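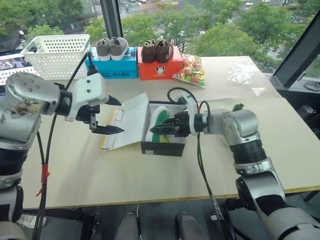
Bimanual planning: right arm reaches into the open box
Posted by itzel_c, Saturday

I need advice about our planner. We have two arms over one table, with a head camera, and the task is shoes and shoe boxes. Our stack is Clesotska for motion planning and Skistero for perception. When the right gripper goes into the black box, with the left one waiting open on the other side near the lid, the planner refuses the next segment in 8 of 132 trials. The log says "start state in collision" and the colliding pair is right finger and octomap. I already reduced the padding on the fingers. It became better, but it did not disappear.

ekkachai_w wrote:
Is the tissue paper on the lid in your octomap? White thin paper gives me very bad depth. I had voxels floating above the paper, and the planner believed them.

itzel_c wrote:
Yes, it is in the map. But the lid is on the left, and the collision is reported for the right finger. So I don't think the paper is guilty.

doucette_fan wrote:
Then look at the cable. The one on your right gripper goes up in a loop and comes down in front of the table. Does your self-filter know it? The URDF usually ends at the gripper, so the cable becomes an obstacle which travels together with the arm.

itzel_c wrote:
The self-filter has only the links. I will try to add a capsule for the loop. The problem is that the loop changes its form when the wrist turns.

ekkachai_w wrote:
I disagree with the capsule. You will make it big to be safe, and then it will delete real points of the box wall too. Better to model the box as a mesh, get the pose from Skistero, and clear the octomap inside a volume around it. The planner should not work with raw voxels when you know already what the object is.

doucette_fan wrote:
This is good until the box moves. A cardboard box slides when a finger touches it, and your mesh stays in the old place. I prefer too many voxels to a wrong mesh.

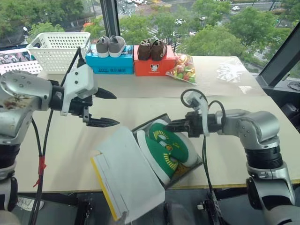
itzel_c wrote:
About sliding, you are right, and for this reason we have a second mode in which one gripper is in contact with the box edge and the other is free. In this mode the contact must be allowed explicitly, otherwise everything is a collision. I put finger and box into the allowed collision matrix at the beginning of the segment, and I remove them at the end. Maybe I remove them too early. The finger is still touching when the next plan is requested.

ekkachai_w wrote:
There is your start state! Check the time stamps. Remove the pair only after the retreat motion reports done.

itzel_c wrote:
I checked. In five of the failures the pair was removed before the retreat. The other three look like the cable. I will fix the order first, then test the capsule with a small radius.

doucette_fan wrote:
Please post the radius when you have it. I have the same trouble in Flenduvero and there is no cable option at all.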